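Fallo de Brorkton

El fallo de Brorkton es un error de cierre anticipado en pinzas robóticas de dos dedos, observado en la manipulación de alimentos frágiles. Toma su nombre del banco de ensayo donde se documentó por primera vez, en la planta de Hallum. Pertenece a la familia de los fallos de agarre sin alarma: el controlador da por válido un ciclo en el que la pieza ha sido aplastada o no ha sido sujetada.
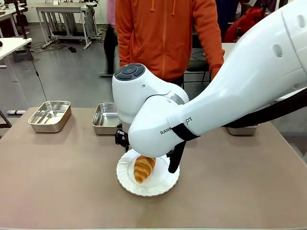
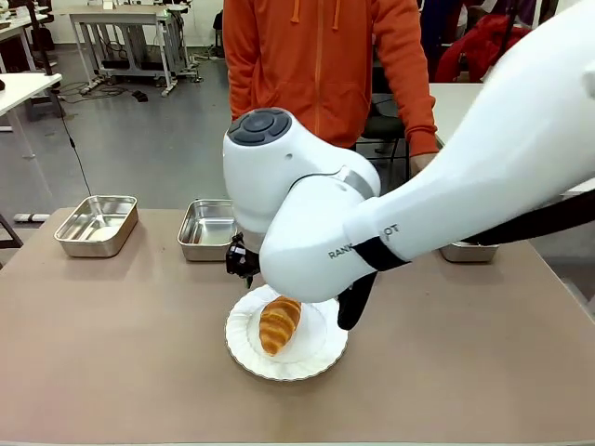 Brazo con pinza de dos dedos sobre un cruasán en plato de papel, en ambas tomas; detrás, bandejas de acero inoxidable.

Vol. 224, p. 341

Descripción

En un ciclo normal, los dedos descienden abiertos a ambos lados de la pieza y el cierre comienza cuando la muñeca alcanza la cota programada. En el fallo de Brorkton, la orden de cierre se emite antes de completar el descenso. Los dedos presionan entonces la parte superior de la pieza y, si esta cede, el sensor de fuerza registra un contacto compatible con un agarre correcto.

Causas

El informe de Echevarría, fechado el 2018-06-26, atribuye el fallo a un desfase entre el reloj del brazo y el de la pinza. El desfase crece con el tiempo de funcionamiento y se anula al reiniciar el controlador — circunstancia que retrasó el diagnóstico, pues las pruebas se hacían siempre tras un arranque. Con un retardo superior a 100 ms el error se vuelve reproducible. De los 2146 ciclos analizados, 341 presentaron cierre anticipado.

Seguridad

El riesgo principal es la proyección de fragmentos y la contaminación de las bandejas próximas. Existe un riesgo secundario de atrapamiento: un operario que retire la pieza dañada puede encontrar la pinza en estado lógico «cerrada» con los dedos todavía en movimiento. El procedimiento de Hallum exige pulsar la parada de emergencia antes de introducir la mano en la zona de trabajo.

Mitigación

La corrección Plisenska, distribuida en enero del año siguiente, sincroniza ambos relojes al inicio de cada ciclo y condiciona el cierre a la lectura directa de la cota. No corrige el caso en que el plato se desplaza durante el descenso, que se clasifica como fallo distinto.

Véase también: agarre en vacío; parada de categoría 1.

Compartido 224 veces · 2 comentarios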